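Keep the Small Claims Desk Open

Print | E-mail
14 shares | 11 comments

The county wants to close the walk-in desk at the courthouse and move small claims online. I think that is a mistake.

Most people file once in their lives. They come in over a deposit or a bad repair, often for less than $1,000, and they don't know which form they need.
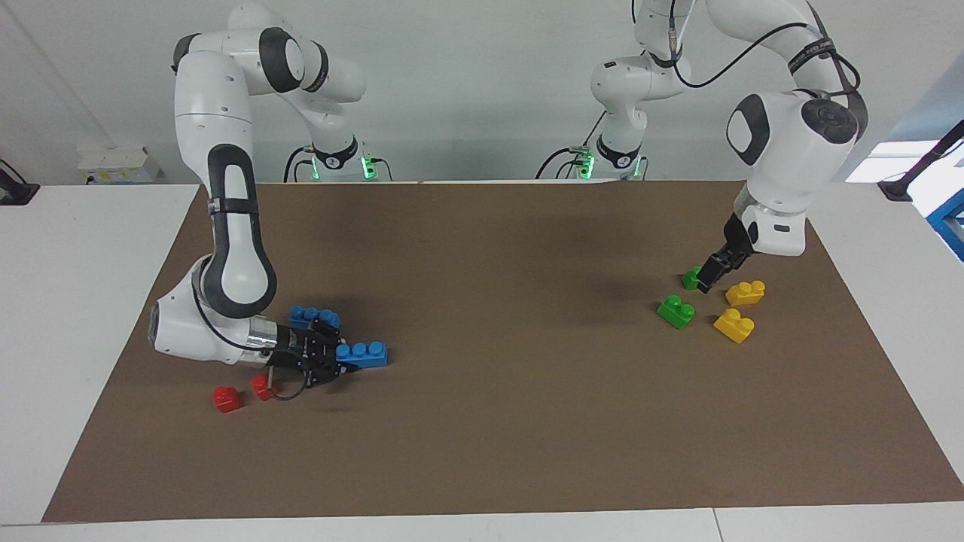

A clerk can sort that out in 13 minutes. The online guide runs to 60 pages, and it assumes you already know the legal name of the business you are suing.

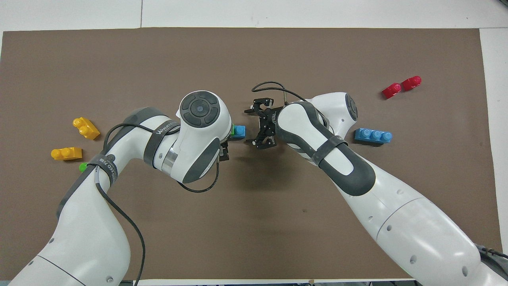
Keep the website for those who like it. But leave one window open, even if only in the mornings, and post the hours on the front door. The county plans to vote in July. Call your commissioner before then.

Last updated: 11:13 a.m.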